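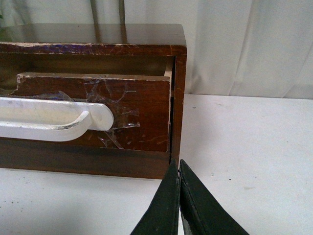 6. Teaching the drawer task by hand

Before you start, finish section 5 (homing and gripper check). If you skipped it, go back. The arm will let you carry on regardless, and you will find out at step 9.

Wake the arm from the Flusar panel and choose Teach, then Hand guide. The joints go slack over 2 seconds. Keep one hand under the forearm while this happens. It is heavier than it looks and has no manners.

1. Open a new session and give it a name. "Test" is not a name. Jeanine Cuypers has deleted everything called "test" once already and has promised to do it again.

2. Set the drawer to its starting position, open or closed, according to the task card. For a closing task, partly open is enough.

3. Bring the gripper to the ready pose beside the cabinet with the fingers clear of it. Check the wrist view before you go any further. If all you can see is curtain, you are too high.

4. Press the green pedal to start recording. Wait for the tone. Anything you do before the tone is for your own enjoyment.

5. Guide the arm to the handle at a steady walking-the-dog pace. Hold it by the forearm. Do not steer it by the fingers, which bend, and which are charged to your section.

6. For an opening task, close on the handle with the thumb switch and pull straight back. For a closing task, leave the fingers shut and push on the front.

7. Let go, back away from the cabinet and hold still until the second tone.

8. Mark the attempt Good, Poor or Discard. A drawer that jams halfway is Poor, and we want it kept. A sleeve in the camera is Discard.

9. Repeat until you have 10 Good attempts from each starting position on the card.

Note: Drawers that sit askew in their opening are allowed. Do not straighten them between attempts unless the card says so. Okivby trained on nothing but straight drawers until March and was very good at straight drawers.

Caution: Never put your free hand inside the cabinet while the arm is slack. The red button locks the joints where they are, including around you.

6.1 Teaching by remote control

Use the leader handles for anything close in, where your arms would block the wrist camera. Movement is scaled down by default. Leave it that way until Toon Kramer or Somtochukwu Afolabi has signed your card.

1. Stand where you can see the work directly. The wrist view is for the last bit of the approach.

2. Squeeze both handles to connect. The arm will creep to match your hands. If it does anything livelier than creep, let go.

3. Bring the fingers in with a gap between them and stop short of the surface. 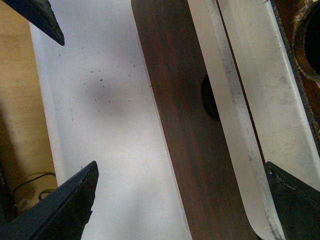 Fig. 6-2. Wrist view at close range, fingers apart.

4. Compare the wrist view with what you see from where you are standing. Dark fingers against dark wood are easy to misjudge, so go by the pale surfaces.

5. Record, finish and mark the attempt as in section 6.

If the view freezes, the message is error 104. Let go of the handles, wait for the picture to come back and discard the attempt. Do not finish it from memory.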